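Inside the old desktop

Gallery, Oct 31, 2019

Hi again! I'm still happily busy with the Dell desktop I've been taking apart (the one from the Weidemann office clear-out, for those keeping track). I paid 33 dollars for it and I've had way more than 33 dollars of fun already. I just love how these things are packed together – every bracket and latch has its own little spot, and I could stare at it all evening.

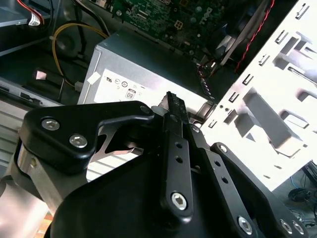
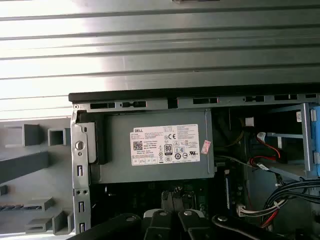

The gray power supply and its white label, in both shots. The green motherboard is in the first one, and the slotted rail and the inside of the front bezel are in the second.

My friend Bartosz Grabowska wants the power supply for his own project if I ever decide to part with it, so we'll see! I still have to go through the drives, and I need to find a better box for the screws (the cookie tin is full). More pictures in December, once the fans are cleaned up. If you have a similar case at home, leave me a comment, I'd love to compare.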